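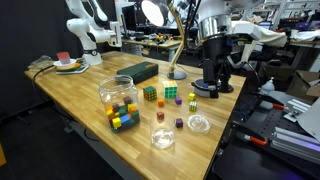
Trarix Two-Arm Collection Bench

Overview | Specification | Task sets | Recording | Ordering

The Trarix bench is a tabletop station for recording manipulation demonstrations with two arms. It is sold as a complete cell or as a kit for labs that already own the arms and need the grippers, wrist cameras, mounts and recording software. Output is synchronized joint state, gripper state, operator command and video, written per episode and ready for training without a separate conversion step.

The standard cell is intended for imitation learning on household and desk objects. It is not rated for payload testing or for work near untrained staff.

Specification

Arms: 2, six-axis, table mounted
Grippers: parallel jaw, black, narrow fingers, replaceable tips
Cameras: one per wrist, plus fixed views of the table
Control data: 1000 Hz logged, decimated on export
Tabletop: light wood, butcher-block pattern
Backdrop: black fabric
Operator input: leader arms or hand controller, specified at order

The arms can be operated together or singly. In single-arm sessions the idle arm holds a parked pose and its state is still logged, so episodes from both modes load with the same reader.
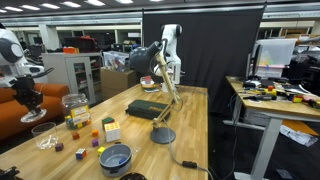 Task sets

Three task sets are supported by the episode templates shipped with the software. Objects are bought locally from the parts list. Exact models are not required, and some variation between sites is useful.

Namcombe set. Small solid-color cubes, puzzle cubes in several sizes, and a jar to hold spare cubes. Used for pick, place, sort and stack. Cube positions are changed between episodes by hand. The template shows the operator a target layout but does not check it.

Gavrilă set. Clear glassware: cup, shallow dish, bowl, jar. Used for grasping at the rim, lifting, and moving from one side of the table to the other. Transparent objects return poor depth, so this set records color video only by default. Depth can be switched on in the session file.

Mixed set. Both of the above with distractors left on the table, such as a desk lamp or a zippered case. Distractors must not be moved during an episode. An episode in which one is displaced should be flagged "disturbed" and kept.

A session on any set is limited to 63 episodes before the software asks for a camera check. The limit can be lowered but not raised.

Recording

An episode starts when the operator closes the enable switch and ends on release. Pauses are retained. The operator marks each episode as success, failure or discard before the next one can begin. Failures are exported by default with their label; discards are held on the local disk for 14 hours and then erased.

The instruction text is entered once per block, in plain language ("put the yellow cube in the bowl"). Free text is accepted, and spelling is not corrected.

Wrist camera

The wrist camera sits behind the fingers and looks along them. Both fingertips should be in view through the full stroke of the jaws. If a tip leaves the view when the jaws open, loosen the bracket, tilt the camera outward one notch and repeat the alignment routine. Exposure is locked at the start of each session. With glass on the table, lock exposure with the glass in place.

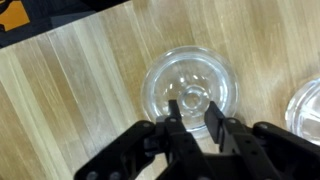 Page last changed: August, V. Ibarra

Glare on the tabletop is the most frequent cause of rejected wrist video. Overhead tube lighting reflects from the wood finish at shallow angles. Rotating the table relative to the fixtures usually moves the bright band out of the working area. A matte overlay is available (see Ordering), but data recorded with and without it should be kept under separate session names.

Calibration

Arm-to-arm calibration is required at installation and after any base is unbolted. The routine touches each gripper to the same set of points on the tabletop and solves for the offset between bases. Clear the table first. Wrist camera calibration is separate and is stored with the gripper, so a gripper can be moved to the other arm without repeating it.

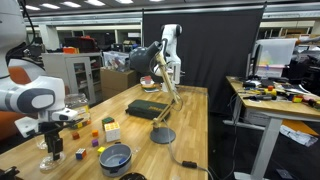
Cables along the arms need enough slack for full wrist rotation. Run the slowest speed setting through all joint limits once after rerouting, and watch the loop near the elbow. Lamp and accessory cords should leave the table on the side away from the operator where the layout permits.

Software

Drarkoveck Recorder is included with each cell. Sessions are written to a local disk and can be copied to a network share at a set time, by default 2:00 a.m. Playback shows all camera views against gripper width and joint position. Episodes can be trimmed in playback; the untrimmed original is retained.

Ordering

TX-C: complete cell, two arms
TX-K: kit, no arms
TX-M: matte overlay
TX-F: spare fingertips, set of two

State the arm model and controller revision when ordering TX-K. Questions on compatibility go to Visitación Ibarra, applications desk.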